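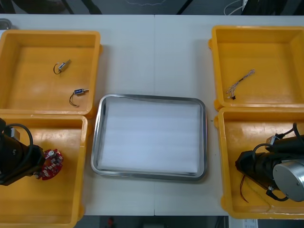 Nurameck 种子目录数据集:说明文件

数据集内容

Nurameck 收录旧园艺种子目录的文字转录。原件是两家邮购种子商从 1970 年开始印刷的小册子,一家在 Covbridge,一家在 Fendbridge。每本小册子列出当年出售的蔬菜、香草和花卉种子,带有品种名、短说明、包装规格和价格。现在一共转录了 53 本。

我做这个数据集,最初是想查一种豆子的名字。同一种豆子在不同年份的目录里写法不一样,有时候多一个形容词,有时候少一个,有时候换成了别的语言。如果只看一本目录,这个问题看不出来。把很多年的目录放在一起,名字的变化就比较清楚。后来我发现价格和说明文字也值得保存,所以把整条记录都转录了。

中文不是我的母语。说明文件如果有不自然的句子,请告诉我,我会修改。数据里的原文是英文,少数条目是西班牙文,我没有翻译。

版本

当前版本的发布日期是 03/01/2019。上一个版本是前一年十月的试用版,字段名称和现在不同,请不要把两个版本的文件混在一起使用。如果您的程序是按照试用版写的,需要改的地方主要是价格字段和来源字段,详细情况写在“从试用版升级”一节。

文件

数据分成 3 个文件,都是用逗号分隔的文本,编码是 UTF-8,第一行是字段名称。

catalogues.csv:每一行是一本目录。记录出版者、年份、季节、页数、保存状况。
entries.csv:每一行是目录里的一个条目。这是最大的文件,大多数使用者只需要它。
names.csv:品种名的对照表。把不同写法连接到同一个编号。

文件之间用 catalogue_id 和 name_id 连接。编号没有含义,请不要从编号推测年份或者出版者。以后增加新目录的时候,旧的编号不会改变。

entries.csv 的字段

entry_id:条目的编号,在整个数据集里不重复。
catalogue_id:条目所在的目录。
page:印刷的页码。如果那一页没有印页码,这里是空的。我没有自己推算。
section:条目所在的栏目标题,例如 Beans、Lettuce、Hardy Annuals。保留原来的大小写。
name_printed:印刷的品种名,按照原样转录,包括拼写错误。
name_id:对照表里的编号。没有办法确定的时候是空的。
description:说明文字。换行去掉了,行末的连字符也去掉了,其他标点保留。
pack_printed:包装规格的原文,例如 packet、large packet、half ounce。
price_printed:价格的原文。
price_value:换算以后的价格,单位是便士。无法换算的时候是空的。
marked_new:目录是否标明这是新品种。取值是 yes 或者 no。
note:我写的备注,大部分是空的。

关于价格

价格是最麻烦的部分,请在计算以前先读这一节。最早的目录使用旧的货币制度,先令和便士写在一起,中间有时候是斜线,有时候是空格,有时候是一个点。后来的目录使用十进制。有一本目录两种价格都印了,这种情况我在 price_printed 里保留两个,在 price_value 里只换算十进制的那个。旧制度的价格我换算成新便士,不做四舍五入,因此会看到小数。

价格没有按照通货膨胀调整。我觉得应该由使用者自己决定用哪一种指数。

还有一种情况:某些条目的价格写着 as above,意思是和前一个条目相同。在 price_printed 里我保留 as above,在 price_value 里填入前一个条目的数值。如果前一个条目在另一页,而那一页缺失,price_value 就是空的。

关于品种名

name_printed 和 name_id 要分开理解。前者是证据,后者是我的判断。我的判断可能有错。

下面这些差别,我认为是同一个名字的不同写法:大小写,撇号,连字符,单数和复数,名字前面的 Improved 一词如果说明文字完全没有变化。下面这些差别,我保留为不同的名字:颜色词,Early 和 Late,Dwarf 和 Climbing。例如 Dwarf 和 Climbing 的豆子在种植上差别很大,合并以后会引起误会。

比较难的是 Strain 和 Selected 这两个词。种子商有时候用它们表示自己挑选过的种子,有时候可能只是广告的说法。我没有办法从文字里区分,所以一律保留为不同的名字,并且在 note 里写上 strain。如果您的研究不需要这样细,可以用这个备注找到它们,再自己合并。

以 Alarcón 开头的名字要特别注意。目录里有甜椒、洋葱和甜瓜都叫 Alarcón,它们之间没有关系。而且印刷的时候重音符号经常丢失,写成 Alarcon。我在 name_printed 里按照原样写,在 names.csv 里统一加上重音符号。搜索的时候请两种写法都试一下。

转录方法

全部条目由我一个人手工输入。我先试过文字识别软件,但是小册子的纸很薄,背面的字会透过来,识别的结果改起来比重新输入还要慢。只有栏目标题使用了识别的结果,然后逐个检查。

每本目录输入 2 次,两次之间隔开一段时间,然后用程序比较。两次结果不同的地方,我回到原件查看。这个方法可以找到大部分的打字错误,但是不能找到我两次都看错的地方。数字里的 3 和 8 在模糊的页面上很像,我怀疑仍然有这一类错误。如果看到某个价格和前后年份相差很多,请先怀疑转录。

看不清的字母用问号代替,一个问号代表一个字母。整个词看不清的时候写 [illegible]。原件里本来就有的问号没有特别标记,不过只出现在说明文字里,从上下文可以明白。

手写的内容没有转录。许多小册子的原来主人在条目旁边打勾,或者写了播种的日子。这些内容很有意思,可是它们属于另外一种资料,有些还带有姓名和地址,我决定不放进来。

已经知道的问题

年份不连续。Fendbridge 的目录缺得比较多,所以两家种子商之间的比较要小心。在某一年找不到某个品种,可能是没有出售,也可能只是那一年的目录没有找到。请先在 catalogues.csv 里确认那一年有目录,再下结论。

春季目录和秋季目录的内容差别很大。秋季目录主要卖球根和大蒜,蔬菜种子很少。如果按照年份统计品种的多少,请把季节分开。

有几本目录的封面丢失,年份是从订购单的截止日期推断出来的。这些目录在 catalogues.csv 的 year_source 字段里写着 inferred。其他目录写着 printed。

说明文字里有关于产量、抗病和味道的说法。它们是广告,数据集收录它们是因为它们印在那里。请不要把它们当作种植试验的结果。

marked_new 的意思只是目录这样写。同一个品种连续几年都标为新品种的情况很常见。

适合的用途

这个数据集适合研究品种名的变化,适合查一个品种在这两家种子商什么时候出现、什么时候消失,也适合学习怎样处理旧货币。我自己还用它练习正则表达式,pack_printed 字段很适合。

它不适合用来代表一个国家的种子市场。两家都是小的邮购商,顾客主要是家庭园丁。它也不适合用来证明某个品种的起源,因为种子商得到一个品种的时间,可能比这个品种培育出来的时间晚很多。

从试用版升级

试用版只有一个 price 字段,现在分成 price_printed 和 price_value。试用版的 source 字段放在每个条目里,现在移到 catalogues.csv,名称是 year_source 和 condition。试用版用 NA 表示空值,现在空值就是空的。请注意有些软件会把空的字段读成零,这对价格会有很坏的影响。

试用版里 Lettuce 栏目有一批条目重复了,现在已经删除。重复的编号没有再次使用。

使用条件

转录、对照表和备注可以自由使用和修改,请写明来源是 Nurameck 种子目录数据集,并且写明版本的日期。目录页面的扫描图没有包括在内,我没有确认它们的权利属于谁,因此也不能单独发送。

报告错误

请写出 entry_id、现在的内容和您认为正确的内容。如果您手里有同一本目录的原件,请把页码也写上,这样我查起来快得多。对照表的意见也欢迎,请说明您的理由,最好引用说明文字。改正过的条目会在下一个版本的 note 字段里写上 corrected。

如果您有我还没有转录的年份,特别是 Fendbridge 的春季目录,清楚的照片就够了,不需要寄原件。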